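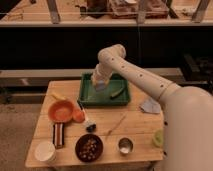 Teil 4: Eigene Emojis in Prellance einrichten

So, die Grundinstallation habt ihr hinter euch, jetzt kommt der Teil, auf den sich bei uns im Team alle gefreut haben. Prellance bringt zwar von Haus aus den üblichen Satz gelber Gesichter mit, aber richtig nett wird so ein Chat erst, wenn man seine eigenen Bildchen verschicken kann. Ich zeige euch, wie ich das für unsere Gruppe gemacht habe (Version 7, bei älteren heißen ein paar Menüpunkte anders).

Was ihr vorher braucht

Einen Zugang mit Verwaltungsrechten. Normale Mitglieder sehen den Menüpunkt gar nicht, da könnt ihr lange suchen, ich hab's gemacht. Dazu eure Grafiken als PNG mit durchsichtigem Hintergrund, quadratisch zugeschnitten. Ich zeichne meine in Zuvine, jedes andere Malprogramm tut es auch, solange es Transparenz speichern kann.

Hinweis: Zeichnet grob! Mein erstes Emoji war ein Rentier mit Schal und Fransen dran, und im Chatfenster war das ein brauner Krümel. Dicke Linien, wenige Farben, und zwischendurch immer mal ganz weit rauszoomen.

Das Paket anlegen

1. Öffnet in Prellance die Einstellungen und geht auf „Gruppe“, dann auf „Zeichen und Sticker“.

2. Klickt auf „Neues Paket“ und gebt einen Namen ein. Den Namen sehen später alle, und ändern lässt er sich nur, indem man das Paket löscht und neu anlegt. Unseres heißt deshalb bis heute „test2“.

3. Zieht eure PNG-Dateien in das graue Feld. Ihr könnt mehrere auf einmal nehmen, bei mir ist der Upload allerdings ab sechs Dateien gern hängen geblieben. Dann einfach die Seite neu laden, was schon oben ist, bleibt oben.

4. Gebt jedem Bild ein Kürzel zwischen zwei Doppelpunkten, also zum Beispiel :kaffee: oder :feierabend:. Nur Kleinbuchstaben, keine Leerzeichen, und Umlaute bitte ausschreiben, also :muede:.

5. Auf „Speichern“ klicken und danach noch auf „Freigeben“. Das sind wirklich zwei getrennte Knöpfe! Ohne den zweiten seht nur ihr selbst das Paket.

Achtung: Wenn ihr ein Kürzel nehmt, das es im Standardsatz schon gibt, überschreibt eures das alte, und zwar rückwirkend in allen Nachrichten. Oğuzhan Karakaya aus unserer Gruppe hat mal :herz: mit einer Currywurst belegt. Die Geburtstagsglückwünsche vom ganzen Jahr lasen sich danach etwas anders.

Emojis auf dem Handy

In der App müsst ihr das Paket einmal von Hand laden:

1. Ein beliebiges Gespräch öffnen und auf das Smiley neben dem Textfeld tippen.

2. In der Leiste ganz nach rechts wischen, bis das kleine Pluszeichen kommt.

3. Euer Paket auswählen und auf „Hinzufügen“ tippen. Das Laden dauert bei mir im WLAN um die 4 Sekunden, unterwegs auch mal deutlich länger.

Wenn statt der Bilder leere Kästchen erscheinen, meldet euch einmal ab und wieder an. Hilft das nicht, unter „Speicher“ den Zwischenspeicher leeren. Eure Nachrichten bleiben dabei erhalten, nur Entwürfe sind weg, also die vorher noch abschicken oder rauskopieren.

Mit Besness verbinden

Das hier könnt ihr überspringen, wenn ihr Besness nicht benutzt. Bei uns laufen die Terminabsprachen darüber, und da wollte ich die Bildchen natürlich auch haben.

1. In Prellance beim Paket auf „Exportieren“ gehen und „Archiv mit Kürzeln“ wählen. Die andere Variante speichert nur die Bilder, und dann tippt ihr alle Kürzel noch mal.

2. In Besness unter „Erweiterungen“ den Punkt „Zeichensatz“ öffnen und das Archiv hochladen.

3. Die Frage nach der automatischen Aktualisierung würde ich verneinen. Bei mir hat sie jedes Mal doppelte Einträge angelegt, und die muss man einzeln wieder rauslöschen.

Hinweis: Wer seine Mitteilungen zusätzlich per E-Mail bekommt, sieht dort nur das Kürzel als Text. Da steht dann eben :rentier: in der Betreffzeile. Eine Einstellung dagegen habe ich nicht gefunden, falls ihr eine kennt, schreibt sie mir gern in die Kommentare!

Emojis wieder löschen

Im Paket mit der Maus auf das Bild gehen, auf die drei Punkte klicken, „Entfernen“. In alten Nachrichten bleibt das Kürzel als Text stehen. Wollt ihr nur die Zeichnung austauschen, nehmt lieber „Ersetzen“ im selben Menü, dann ändert sich das Bild überall mit.

Weiter geht es in Teil 5 mit den Benachrichtigungstönen und der Anbindung an Eide.

Stand: 08.09.2024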